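Tuesday
By the Lenden business desk

Braka to move household storage line to single-resin plastic

Braka, the Lenden housewares maker, will switch its household storage baskets to a single grade of polypropylene starting in May. The change covers 14 items, among them the open baskets sold for pantry and closet use.

The current baskets combine two plastics, one for the body and a softer one for the rim. The two have to be separated before recycling, and most local plants are not equipped to do it. Under the new specification the rim is molded with the body in one shot.

Wall thickness will increase by 5 percent to make up for the loss of the softer edge. Braka said the load rating of each basket stays the same. Outside dimensions do not change, so older and newer baskets will still stack.

Tooling is being supplied by Estik, which has delivered 11 of the molds. The remaining three are due before the end of the spring quarter. Once all presses are converted, the plant expects to produce 4000 baskets per shift.
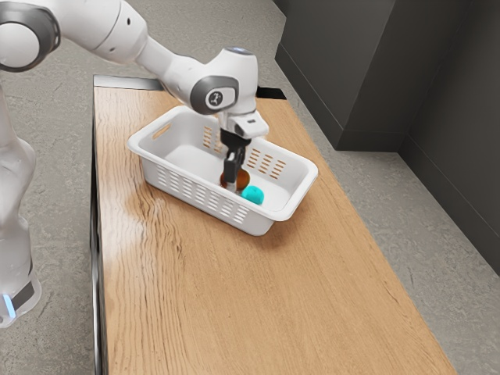 Colors will be limited to white and gray at first. Darker shades need a different pigment carrier, and testing on that is still open -- the company gave no date for a result.

Hsu, the distributor for the western region, said it will sell through existing stock before taking the new version. Retail prices are not expected to change this year. Item numbers will carry an added letter P so that stores can tell the two versions apart.

Contact the news desk | Copyright Lenden business desk | Back to top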